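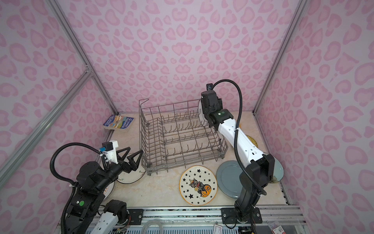 Plates and a wire dish rack against pink leopard print.

FOR RELEASE IN AUGUST

Hivano Opens a Second Dish Lending Shop, This Time in Dikmont

DIKMONT - Hi, I'm Prodromos Stergiou, and I lend people plates for a living. I've been doing it out of a narrow little shop in Fotbridge long enough that folks stop me at the gas station to ask if the blue soup bowls are back yet. Well, I have news (and yes, the blue soup bowls are back). Hivano is opening a second shop this August, in Dikmont, on the ground floor of the old Fukuda shoe store on Mill Street, and I'd love for you to come see it.

If you haven't run into us before, Hivano is a lending library for dishes. You come in, you pick out what you need for your party or your wedding or your mother-in-law's visit, you take it home in one of our padded crates, and you bring it back when you're finished. We lend dinner plates, salad plates, bowls, serving platters, cups and saucers, pitchers, cake stands and a truly ridiculous number of gravy boats. It's all real tableware, most of it secondhand, and a lot of it is patterns your grandmother would know on sight.

The Dikmont shop will open with 926 pieces on the shelves. I know that number because my business partner, Daichi Mizuno, wrote every one of them into the catalog by hand before he'd let me unpack a single crate. Daichi joined Hivano after he borrowed dishes for his sister's engagement dinner, brought them back, and stayed most of the afternoon telling me how I ought to be storing the saucers. He was right about the saucers! He'll be running the Dikmont shop day to day, and I'll go back and forth between the two towns in the van.

Why Dikmont

People kept driving over from Dikmont to borrow from us, is the short answer. It's a 20 mile trip each way, and that's a long way to go with somebody else's teacups sliding around behind you. We'd get calls from customers parked on the shoulder, asking if a rattle was a bad sign. So when the shoe store lease came up, I went to look at it on my lunch break and signed before dinner. The old display shelves are still in there, and they're just the right depth for dinner plates. They're a bit shallow for platters, so those are going along the back wall, standing up on edge in racks that Daichi picked out after a whole lot of measuring.

We've kept the Fukuda sign over the door, too. The family said we could, and we couldn't stand the thought of taking it down. Look for the big green letters and then look for our name, much smaller, on the glass.

How borrowing works

It's the same in both shops. You pay a flat fee per crate, and a crate holds a place setting for 17 guests if you pack it the way we show you. Why 17? That's how many dinner plates fit in the crates I bought when I started out, and I've never found a better crate. If you've got a bigger crowd, you take more crates. A loan runs for a week, and you can add a second week by calling the shop, as long as no one else is waiting on the same pattern.

You can mix patterns or match them. Matched sets go fastest in the spring and around the winter holidays, so please call ahead for those. For mixed sets you can just walk in. I'm a mixed person myself. A long table with a different plate at every seat gets people talking before the food comes out, and I've seen shy cousins bond over who got the one with the pheasant on it.

Everything should come back rinsed and dried, or as close to it as you can manage. We wash it all again at the shop anyway. What we do ask is that you skip the dishwasher for anything with a gold rim, and we put a paper band around those so you'll know. Let plates dry on a rack before you stack them, and slip one of our felt rounds between each pair when they go back into the crate.

And when something breaks (something always breaks), tell us. There's no scolding. The first broken piece on any loan is covered by your crate fee, and after that we charge what the piece cost us, which for most of the shelf is less than a cup of coffee. Chipped plates come off the shelf and go into a basket by the register, and you can have them for free. People use them under flowerpots and for mosaic projects, and one customer has been lining a garden path with them for a couple of years now.

What's new in Dikmont

We'll have a few things in Dikmont that we never had room for in Fotbridge. There's a real table, for one, a big one, where you can lay out a full setting before you commit to it. Bring your napkins! Bring your tablecloth if you've got one picked out. I've watched so many people squint at a plate held up against a phone picture of a tablecloth, and this is going to be much nicer.

There's also a trade-in counter. If you've inherited a set you don't have the cabinets for, bring it by and Daichi will go through it with you. We take full sets, partial sets and orphans. You can trade for credit toward future loans, or you can just hand it over and know it'll be out at birthday parties where it belongs. One ask, please don't leave boxes by the door after hours. The sidewalk slopes there and we've already lost a teapot.

And we'll be holding a table-setting evening at 7 p.m. once a month, starting in August. It's free, it's pretty loose, and there will be pie. Daichi wanted to call it a workshop and I wanted to call it pie night, so the flyer says both.

Will anything change in Fotbridge?

Not a thing, except that it'll be a little easier to park. The hours stay the same, the fees stay the same, and if you borrow in one town you can return in the other, since I'm driving between them anyway. Patterns can travel as well. If the green fern set is sitting in Fotbridge and you need it in Dikmont, give us two days and it'll be there.

Come by

The doors open at 10 a.m. on opening day and we'll keep them open until the pie runs out. Reporters, food writers and anybody who just likes looking at plates are very welcome, and you're free to take all the pictures you like. If you'd like to talk to me or Daichi ahead of time, call the Fotbridge shop and let it ring a while. One of us is probably up a ladder.

About Hivano

Hivano lends secondhand and vintage tableware by the crate from its shops in Fotbridge and Dikmont. It is owned and run by Prodromos Stergiou and Daichi Mizuno.

Press contact: Prodromos Stergiou, Hivano, Fotbridge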